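Is the Podwood wildlife park worth the detour?

fernhopper
May 22, 2022
We're off to Prireck for a week in October and my sister keeps going on about the wildlife park at Podwood. The website says "up close with rescued bears" and shows a lot of people grinning next to a fence. Tickets are 89 for a family, and that's before the shuttle. Has anyone been lately? I've been caught out by "sanctuaries" before and I'd like to know if this is a real rescue place or a zoo with a nicer leaflet.

dalesman_geoff
We went last autumn and came away fairly unimpressed. The talk lasted four minutes, I timed it, and the chap giving it couldn't say where any of the bears had come from. The paths are good and the toilets are clean. The café wants a small fortune for soup.

Ankica Shehu
I live in Prireck and I have to disagree with Geoff a bit. The bears came from roadside cages and a closed circus, and there is a board by the lower gate with the history of each one. It is easy to miss if you take the shuttle, which drops you at the top. Walk up from the car park instead and you go straight past it. The path is steep in places but there is a handrail.

dalesman_geoff
Fair enough, we did take the shuttle. But a board anyone can paint. Who checks it? I asked at the desk whether they're inspected and was given a colouring sheet for the kids.

mrs_tilley
Geoff is always like this about animal places, he was the same about the otters. We had a lovely day! Saw three bears, one of them asleep up against a log the whole time (my husband took far too many photos of its bottom), and the keeper at the second feed was happy to chat for ages. I do think the shuttle is a swizz though. You wait half an hour for a ride that takes less time than finding your purse.

fernhopper
Thanks all. Did you book through Nevico, mrs_tilley? They're offering the park with a stop in the old town and a "craft house visit" for 110, lunch included. I smell a gift shop.

mrs_tilley
We did, and yes, there's a shop at the end of it. The craft house is a couple of rooms with things set out on tables, and the guide gives you a quick run through before you're pointed at the till. I didn't mind, it was raining. My picture's from the room at the back.
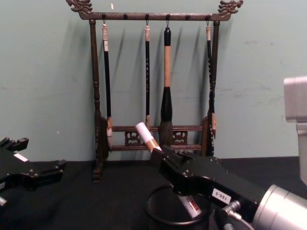
Brush stand with the dragon heads, craft house, Prireck

dalesman_geoff
And what has that got to do with bears? That's my trouble with Nevico. You pay for a wildlife day and half of it goes on shopping. We had an hour and ten minutes in the park itself. I've spent longer in the queue at the tip.

Ankica Shehu
The Nevico tour is for people who like everything arranged. If it is the animals you want, take the number 7 bus from the station and get off at Todorova. From there it is a twenty-minute walk through the beech woods to the lower gate. Go for the early feed. By noon the bears have gone off into the trees and you will be looking at grass.

fernhopper
That sounds more like it. Does the bus run in October? The timetable I found only goes up to the end of September and has a little star next to half the times with no note saying what the star means.

Ankica Shehu
The star is school days. It does run in October but the last one back is early, before five. Don't count on a taxi from Todorova.

pip_and_ron
Been twice, and I'm with Geoff on the inspections. I emailed the park to ask if they breed from the bears, which a proper rescue wouldn't, and got a reply thanking me for my interest in birthday parties. I emailed again and heard nothing. Could be a muddle in the office, but it doesn't fill me with confidence.

mrs_tilley
The keeper told us they don't breed. She said so without being asked.

pip_and_ron
Then it would be easy to put on the website.

fernhopper
Right, I'm leaning towards the bus and a packed lunch, and I'll skip the tour. I'll ask the breeding question at the gate and see what sort of face I get. Does anyone know if they let you in with a rucksack?

dalesman_geoff
They let me in with one. Take your own soup.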